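**Ticket 2358: harness short in kit, round red boards**
Status: open
Site: Bullum, parts bench
Logged: 2025-08-23

- Kitting stopped at tray set 30. Harness won't reach the far connector on the Plullia housing.
- Checked against the July drawing. Drawing calls for the longer harness; bin label has the old part number.
- Pulled 3 more from the same bin. All short.
- Boards are fine. Capacitors seated, no rework needed.
- Paper liner in the steel tray replaced, grey dust on the old one.

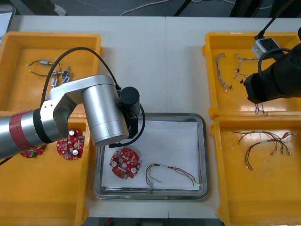
- Bin quarantined, 58 harnesses. Yellow trays stay as laid out until the replacements arrive.
- Karnar to confirm colour order on the new lot before release.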